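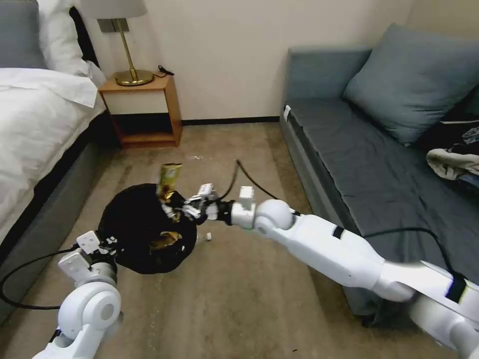
Shiferaw wrote in after our last gallery to say that wrappers should always go first, before bedding, before dusting, before anything, and that a black bag beats a bin every time. I love this kind of mail! So welcome to room 19 at the Pillinach, a small guest room in Starkbridge with a bed, a sofa and a floor that needs some attention.

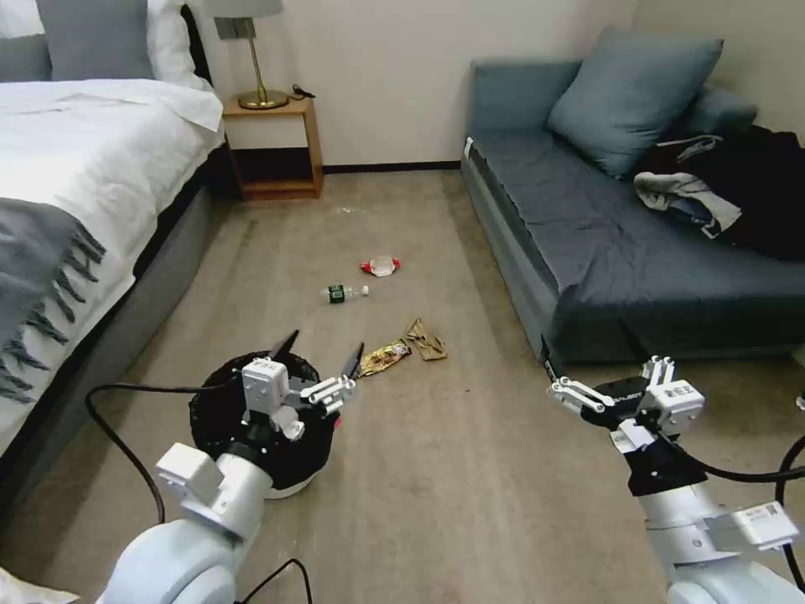 2 min read

Litter between the bed and the sofa, clothes heaped on the seat, and a gray throw with the most wonderful long fringe. I'm a sucker for a fringe. The little honey-colored nightstand is a favorite too - that open shelf is just right for a paperback.

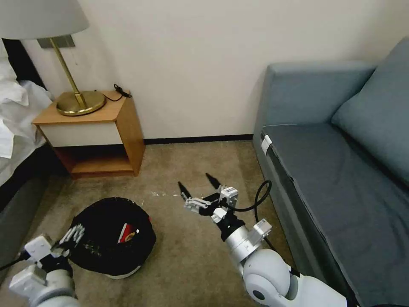
Hats are my weak spot when I tidy. They never stack, they roll off everything, and I always end up hanging them on the nearest doorknob (sorry, doorknobs). Room 20 gets its turn in March, and I can't wait - it has the deeper closet and a proper row of hooks! 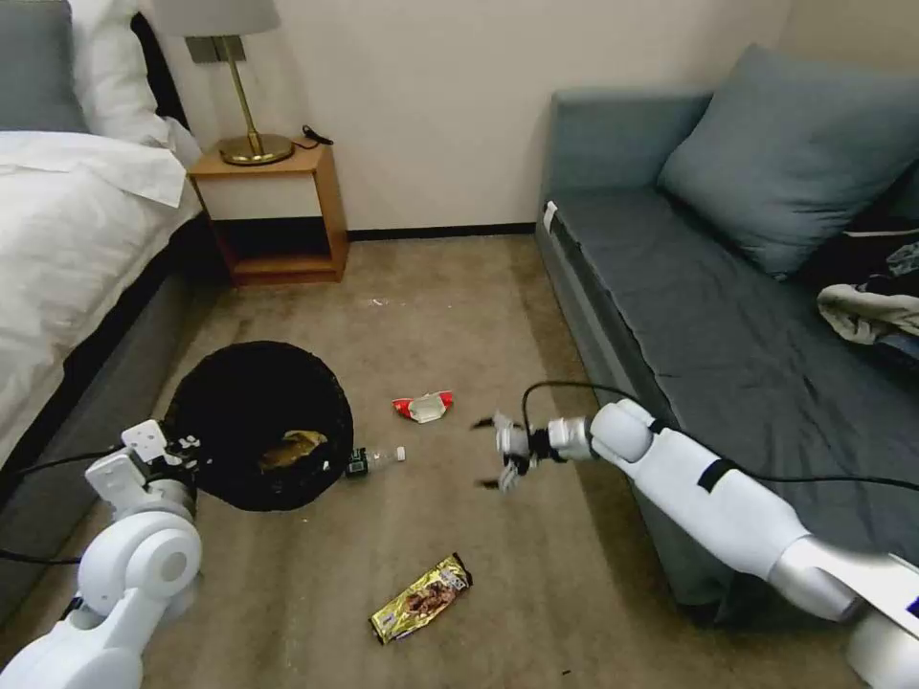

Wastebasket, water bottle and a red-and-white wrapper on the carpet, Pillinach, Starkbridge.

Bottles get their own bag at our place, caps on. Send your own floor pictures for the March gallery, the messier the better.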